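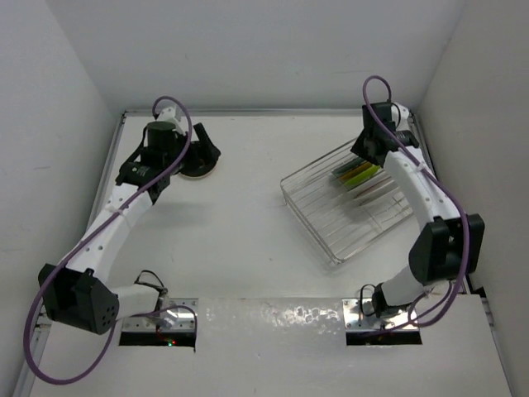 Small wire rack keeps sliding around on a smooth white surface

Posted by plakmont_pat in Home & Kitchen, Storage and Shelves

Hi all, first time posting so go easy on me! I have a little rack made of thin metal rods, the kind you'd set on a counter to dry or hold a few things, and it will not stay where I put it. My work surface is flat and white and very smooth (I wipe it down every night, which probably makes it worse). I line the rack up square with the back wall, I put one thing in it, and it swings around until a corner is pointing off to the left. By lunch it's at a different angle again.

I've tried a folded dish towel underneath, but the towel slides too, and it looks messy. I don't want to screw anything down or use strong glue. It's a Sunen rack, bought in May, and the feet are just the bare ends of the rods. Is there something cheap that works? I also worry about scratches, because I can already feel a faint line near the front when I run a fingernail over it.

Malathi Amin
Oh, I fought with one of these for a whole winter! What fixed it for me was clear silicone tubing from the aquarium aisle. You want it a hair narrower than the rod so it grips. Cut 3 or 4 short pieces – mine are as long as my thumbnail – dip them in warm water with a drop of dish soap, and push them onto the feet. Let it all dry overnight before you load the rack, or the soap will make it slide worse than before (ask me how I know).

If your rack has a long rod along the bottom and no separate feet, slit the tubing lengthwise with a craft knife and snap it over. I did that on my Havar tray and it's still on there, through more than 200 washes I'd guess. Check that the rack sits level, too. Mine had one corner bent up a tiny bit and it pivoted on the opposite one every time I touched it. I pressed it flat on the floor with my knee and that was half the problem gone.

For the line on the surface, try baking soda and water on a soft cloth first. A lot of those marks are metal rubbed off onto the surface and they come right up. If it's a real scratch it won't, but then you've lost nothing.

bangera_road
shelf liner. the rubbery kind with holes. cut it smaller than the rack so you don't see it. done

plakmont_pat
Thank you both! Just checked and yes, one corner is up in the air. I'm going to the pet store Thursday for the tubing, and I have some shelf liner in a drawer I can use until then. The baking soda took off most of the line – there's still a little bit left by the edge but I can live with it.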